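Rules for robots: why a robot has to follow them

A robot arm is a machine that moves things. It cannot feel sorry and it cannot guess what you meant. For this reason people write rules for it. A written rule that many firms agree to follow is called a standard.

Rule 1. Keep people and moving arms apart. At the Tavgate works, each arm stands inside a fence. If the gate is opened, the arm stops. It does not start again when the gate closes. A person must press a button outside the fence.

Rule 2. Limit the grip. A gripper is the robot's hand, and most have 2 fingers. The fingers should press hard enough to hold a part and no harder. The limit is written down before work begins, and the robot's program is not allowed to go past it.

Rule 3. Test in simulation first. A simulation is a copy of the job made inside a computer. Mistakes there break nothing. The Kotik test plan asks for 600 practice runs of every new task. A run counts as a pass only if the part is held, moved and put down without being dropped. Drops are written in the log as well — a log with the bad runs left out is no use to the next person.

Rule 4. Change one thing at a time. If the speed and the grip are both changed, it is hard to tell which one caused a fault.

Rule 5. Start slowly. When a real arm does a task for the first time, it moves at low speed, and a trained person stands by the stop button. The stop button is red, on a yellow background, and must be easy to reach.

Rules are also checked again later. Parts wear out, and a program that was safe last year may have been altered. Peston and Vaněk both check their arms every November. The check covers the fence, the gate switch, the stop button and the fingers, in that order.

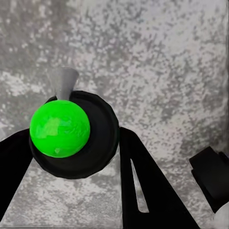

If any item fails, the arm stays switched off until it has been mended and the whole check has been done again from the start.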